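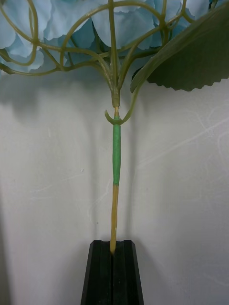

Figure 3. Artificial hydrangea, pale blue fabric petals on olive-green stems.

4.2 Proof Corrections and Release Dates

The production records supplied by the 18 small presses covered 938 titles. For each title we noted the announced release month, the date the first printed proof was ordered, and every change requested between that proof and the final file. Changes made to the text before typesetting were left out. Where a press had kept only a marked-up proof and no written list, we entered the corrections by hand from the pages.

In total, 2144 corrections were logged at the printed proof stage. Cover changes were the most common, followed by running heads and page numbers. Spelling errors made up a smaller share than the presses had predicted in the April survey. Several presses told us they no longer expected to find typos on paper, having already been through the text on screen, and used the proof mainly to judge trim, spine width and colour.

Presses that announced a release month before ordering a proof were more likely to miss it. The delay was usually short, with a median of nearly five weeks, but it often carried over to the bookseller listings, which some distributors update only once a month. Prurkska, the largest press in the sample, handled this by listing the season alone until the second proof was signed off. Calimlim gave a month from the outset and revised it when needed.
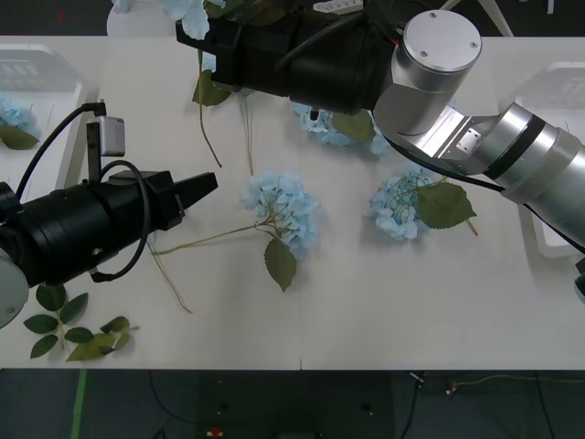 One respondent wrote that readers forgive a late book far more easily than a crooked spine, and that she would sooner push a release back twice than ship a cover she had doubts about. Similar views appeared in other replies, though mostly from presses with a steady mailing list. Those relying on store orders were more worried about the date, as a missed month could mean losing a place in the catalogue.

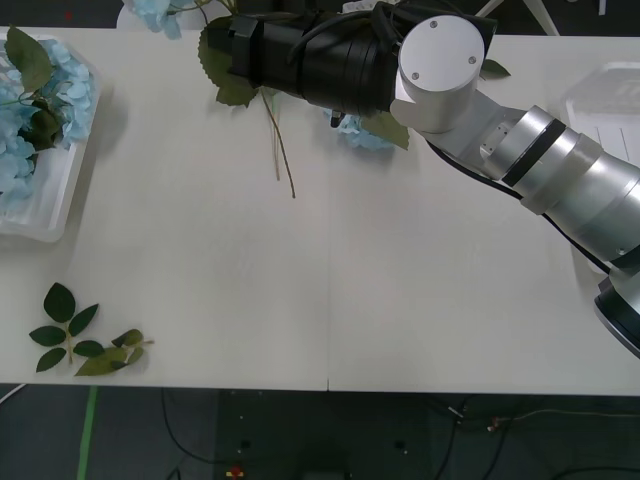

Inner margins caused more second proofs than any other fault in the interior pages. Most layout programs show facing pages flat, side by side, so a margin that looks generous on screen may disappear into the binding. The white table panels in the last photograph meet this way, side by side at a thin vertical seam, and it is a fair likeness of what the designer sees. A glued paperback does not open that far. At Futer the inner margin is now set by page count, and a blank dummy is bound at the Furkville printer before any thick title goes to proof. Hardcovers in the sample had fewer corrections of this type, but there were too few of them for a separate analysis, and they are grouped with the paperbacks in the tables that follow.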